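Hadenley Countertop Drip Trays and Ribbed Glass Cups
Sold by Vrettos Coffee Supply

Home > Serving > Trays and Glassware

Stainless steel drip trays with lift-out slotted grates, sold on their own or with a set of ribbed glass cups. Made for home coffee corners, office kitchens, church halls, breakfast rooms and anywhere else that people help themselves.

In stock. Usually leaves us the next working morning if you order before 11.

A word from Pornthip

Hello, and thank you for stopping by! I'm Pornthip Nilsuwan, and I look after the serving side of the Vrettos catalog, meaning the trays, cups, spoons, jugs and all the other little things that end up on the counter once the big purchase has been made. People spend weeks picking a coffee machine (I did too, and I drove my whole family up the wall), and then the machine comes home, gets plugged in, and by the second morning there's a brown ring on the countertop and a dish towel folded up under the spout.

I lived with the dish towel for longer than I'd like to admit. The Hadenley tray is what I bought to replace it, years before I worked here, and that same one is still by my kettle. It has a dent in one corner from a house move and I've grown quite fond of the dent. 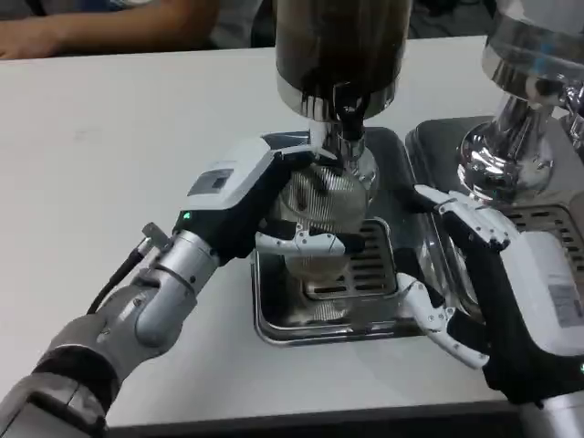
So when we had the chance to bring the full Hadenley line into the shop, I asked for three things. I wanted the grate to lift straight out without any clips. I wanted a rim high enough that you could carry the tray to the sink half full and not leave a trail across the floor. And I wanted the slots wide enough to clean with an ordinary dish brush, which sounds like a small matter until you've tried poking coffee sludge out of pinholes with a toothpick. They got all of it right on the current version, and the corners are rounder than they used to be, too.

Choosing a size

The tray comes as a Small, a Long and a Deep.

The Small suits one spout and one cup. If you have a single machine at home, or you only want somewhere to park the milk jug and a wet spoon, start here. It tucks under most wall cabinets and fits on a windowsill if your windowsill is a generous one.

The Long is our most popular by quite a way. It gives you room for a cup under the spout and a second one waiting its turn, and it's the one I suggest for offices. If you're running two machines next to each other, please buy two Smalls before you buy one Long. You'll be able to empty one while the other stays in use, and at nine in the morning that matters a great deal!

The Deep holds the most and is meant for self-serve counters where the person pouring isn't the person cleaning up. It's heavier, and when it's full you'll want both hands.

Do measure first. Check the height from your countertop to the bottom of the spout, take off the height of the tray, and see whether your favorite mug still fits in what's left. Every April, when people are redoing their kitchens, I get a little flurry of returns from folks who measured the width beautifully and forgot about the mug.

About the cups

The ribbed cups are sold in pairs, or in a catering carton of 26 (24 to use and 2 spares, as I like to think of it). They're short and straight-sided with fine upright ribs all the way down, so they're easy to hold on to with damp fingers. I drink everything out of mine. Iced coffee looks lovely in them, and so does plain water with a slice of lemon.
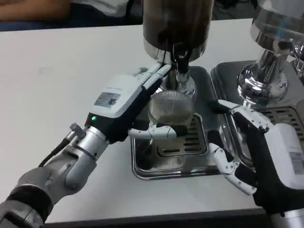 A clear ribbed cup under the spout, with the slotted tray beneath it.

They do not have handles, so for very hot drinks I'd let the cup sit for a minute or pick it up near the top. Please don't pour boiling water into one that's just come out of the refrigerator. Glass is glass, and we can't replace cups broken that way, much as I'd sometimes like to.

Cups bought in a carton arrive in cardboard dividers. Keep the dividers if you have somewhere to put them! Braltevwood, the little guest house that takes a carton from us every spring, stores its whole set that way through the winter and hardly loses any.

Looking after your tray

Lift out the grate, tip the tray into the sink, and rinse both parts under warm water. A drop of dish soap once a day is plenty. If you serve a lot of milk drinks, do it at lunchtime as well, since dried milk is far more stubborn than coffee.

For water marks, use a soft cloth and a splash of white vinegar, then rinse and dry. No steel wool, please, and no bleach. Both parts can go in the dishwasher, though mine come out with fewer spots when I wash them by hand and dry them right away.
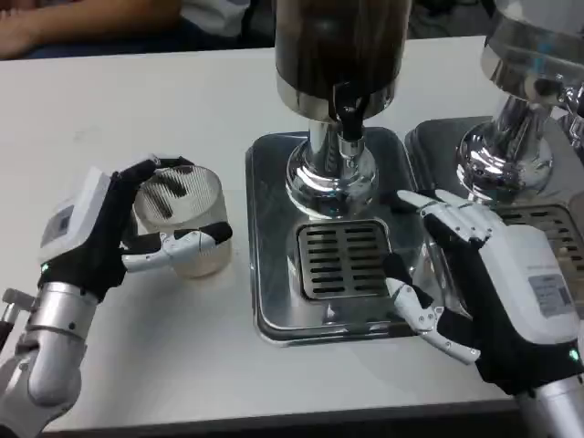 The ribs on the cups can hold on to a cloudy film after a while, mostly in places with hard water. Soak them in warm water with a spoonful of citric acid, leave them alone while you have your breakfast, and then run a soft brush up and down along the ribs. Going around the cup does very little. My mother taught me that one with a set of jelly glasses, and it works just as well here.

What's in the box

Tray, any size: one stainless steel tray, one slotted grate, four stick-on feet, one care card.
Cup pair: two ribbed glass cups.
Catering carton: 26 ribbed glass cups in dividers.

The feet are optional. Leave them off if your tray is going into a recess, and stick them on if it's sitting on stone or tile.
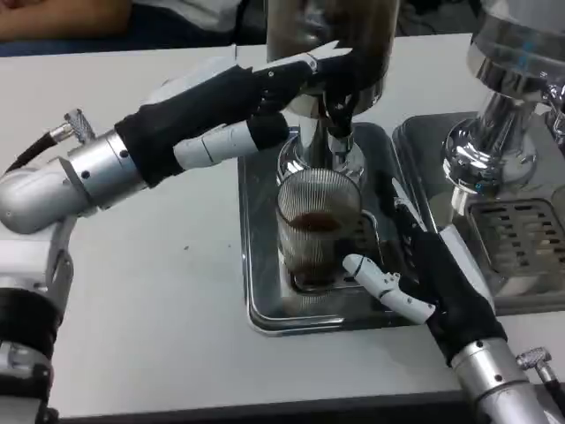

Chrome dispensing machine with its lever, on a rectangular stainless steel drip tray.

Questions we get a lot

Can I buy a spare grate? Yes, in all three sizes. They're listed under Vistimmont Spares, along with replacement feet. Grates from the older Hadenley trays had squarer corners and won't sit flat in the new ones.

Do you sell the coffee machines? We don't, I'm afraid, just the things that go under, beside and around them.

Is there a discount for larger orders? There is, from 100 cups upward. Send us a note with your delivery town and we'll work out the freight at the same time.

Returns

Unused trays and unopened cartons can come back to us within the return period printed on your packing slip. If something arrives chipped or bent, keep the box, take a quick photo and write to me at the serving desk. I read those messages with my morning coffee and I'll get a replacement on its way to you.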